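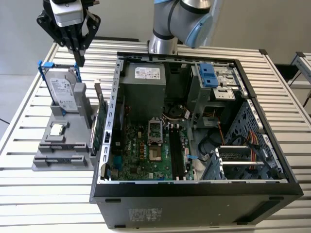 Komadley keeps its training floor behind the canteen, so the tour smelled of soup. Kyrylo Stelmakh, our guide, explained that the job is putting a computer back together, over and over, until the learning system has seen enough of it. They want 40 good runs per part and had 22 for the hard drive. It stood waiting in its blue-handled caddy, with the processor in a holder of its own and an old Dell tower on its side, lid off, like a patient. Bad runs are kept too, in a separate folder. I asked how big that was. Kyrylo offered us coffee.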